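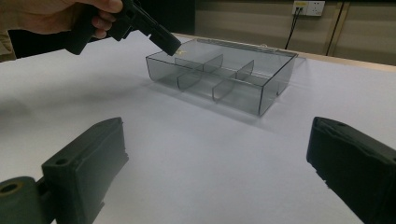 Kitville Early Music Series — Frequently Asked Questions

Where are the concerts?
All at Lukolstead Hall, main floor. Enter from the courtyard side. The street door stays locked in the evening.

What time should I get there?
Doors 6:45, music at 7:30. Seats aren't numbered so if you care about the front, come early.

I'm late. Can I still come in?
Yes, between pieces. Wait in the lobby until an usher waves you through. Viol consorts run long, could be 15 minutes.

How many seats?
300. Side balcony is another 50, partial view of the stage, cheaper. Sound up there is very good.

Do you tune in the middle of concerts?
We do. Gut strings. Theorbo especially. Please don't clap for the tuning — people have.

Is it amplified?
No. Lutes are quiet, you'll need a couple minutes to adjust your ears. Phones off please, not on vibrate.

Who picks the programs?
Duygu Saraç, artistic director. Suggestions go to her thru the contact form. She reads them but can't answer everyone. Requests for the Pachelbel have been noted.

What is Valquíria Siqueira playing in December?
Baroque guitar first half, vihuela second half. Full list of pieces goes up once she confirms it. There's no opening act.

Are there printed programs?
One per household if you can. Texts and translations are inside for the vocal concerts only. Large print at the ticket desk, just ask.

Can I record?
No audio, no video. Photos during the bows are ok, no flash.

Kids?
Ages 5 and up. Under 12 free with an adult, but they still need a ticket for the seat count.

Can I exchange my ticket?
Up to noon the day before, for any other concert in the same season. No refunds unless we cancel. Exchanges for the Diệp Quartet night are closed, its sold out.

Where do I park?
Pitell garage, across from the hall. Bring your ticket to the lobby desk for the evening rate — the machine won't give it to you on it's own.

Can I come up and look at the instruments afterward?
Usually, if the player is willing. Ask first. Don't touch the harpsichord.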